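About > Who we are

Posted Mar 15, 2025, by the Grindance office

Grindance collects examples of household work for companies and research groups that train robots. We don't build robots and we don't write the software that runs on them. Our product is recorded practice. A person guides an arm through a chore, the cameras and joint sensors record it, and the recording goes to a customer whose learning system studies it along with many others.

The company started in a rented two-bedroom house on Vandberg Road. The first plan was to make a robot that could put away groceries. We worked on that for most of a year and found that we were spending nearly all our time getting good recordings and very little on anything else. Other groups we talked to had the same trouble. So we dropped the grocery robot and kept the recording work. The Vandberg Road house is still in use, and we have since added a second site, the Sundaram building, where the offices and the repair bench are.

What we record

Most of our work is in kitchens, with some in laundry rooms and bedrooms. Customers usually come to us with a list of chores. Typical ones are folding a towel and hanging it up, loading a drying mat, moving bread from a bag to a plate, closing drawers, and wiping a counter around things that are already on it.

An order is written as a number of finished examples per chore. Our standard order is 500. We count an example as finished when the chore has been done from start to end, every camera has a full recording, and a second person has watched it and agreed that it matches the written instruction. If any of those is missing, it isn't billed.

We also keep failed attempts if the customer wants them. A dropped towel can be useful to somebody training a system to notice that it has dropped a towel. Failed attempts are stored apart from the finished ones and are marked with the point where things went wrong.

Cloth makes up a large share of our orders. A cup has one shape and a towel has as many as you care to give it, so a system needs to see the same towel handled many times, and then many other towels. We keep 49 towels and dishcloths in rotation, in plain and patterned weaves, thick and thin. They are washed on a schedule, because a new towel and a towel that has been through the wash a dozen times don't fold the same way.

How a session runs

Each operator works in sessions of 60 minutes and then takes a break. The work is tiring in a way that is hard to guess from outside. You are moving slowly, you are watching the fingertips the entire time, and a small twitch shows up in the recording.

Before a session the operator reads the instruction out loud, so it is on the audio track. The kitchen is then set up for that instruction. We leave ordinary kitchen things out on the counter during towel work, and we move them between sessions. A system trained only in bare kitchens does poorly in one that people cook in.

Every session is recorded from more than one place. One view takes in the room and shows where things are in relation to each other. A small camera rides near the gripper and shows the last few inches, where most mistakes happen. Customers can order either view alone, but nearly all of them take both. 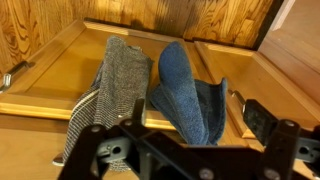
Towels on the cabinet door: the first view is from the gripper, the second takes in the kitchen.

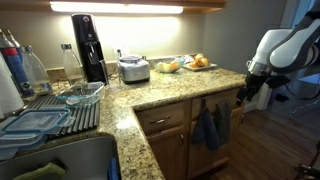

After the session, the recordings are copied to a drive and checked for dropped frames. The reviewer then watches them at normal speed and fills in a short form. The form asks whether the chore was completed, whether anything was touched that shouldn't have been, and whether the operator hesitated. It used to be four pages long. People stopped reading it, so we cut it down to one.

Wisier

Wisier is the labeling program we wrote for our own use. It lines up the camera views by time, shows the joint positions underneath, and lets a reviewer mark the start and end of each step, such as reach, grasp, lift, and release. We looked at several programs made for video editing before writing our own, and they all got in the way once there were more than two views to keep together.

Customers receive their recordings in Wisier's format along with a small script that converts them to plain video and text tables. Wisier isn't for sale separately at this time. If you are a customer and would like a step name added to the list, send us a note and we will try to include it in the next update, which is planned for April.

People and training

Our operators come from many kinds of work. We have had former line cooks, a piano tuner, hotel housekeepers, and people straight out of school. We don't ask for a background in robotics. We ask for patience and steady hands, and we test for both with a paid trial session.

New operators spend their first two weeks on practice recordings that aren't sent to anyone. They start with blocks, go on to boxes and bottles, and end with cloth. They also spend time as reviewers. It is a good way to see what a poor recording looks like before making one.

Operators are paid by the hour and not by the example. We tried paying by the example for a short time, early on. The recordings got faster and worse, and we went back.

Privacy

All household recording takes place on our own sites. We don't record in customers' homes. Operators may ask to have their voices removed from the audio, in which case the instruction is supplied as text. Visitors are told before they come in which rooms are being recorded.

Numbers and limits

Our largest finished set so far has 1323 examples of a single chore, hanging a dish towel over a cabinet door. It took longer than we had quoted, mainly because of repairs to one wrist joint, and we now keep a spare on the shelf.

There are chores we turn down. We don't record work with open flame, sharp knives, or cleaning chemicals, and we don't record robots near children or pets. We also don't promise that a set of ours will make a given system work. That depends on the system, and on how close the customer's kitchen is to ours.

Visiting and contact

Groups considering an order are welcome to watch a session at Vandberg Road. Please arrange it with the office in the Sundaram building first, and plan for closed-toe shoes and a quiet hour. Sample recordings can be sent ahead of the visit on request. Tell us which chore you are interested in and whether you need failed attempts included.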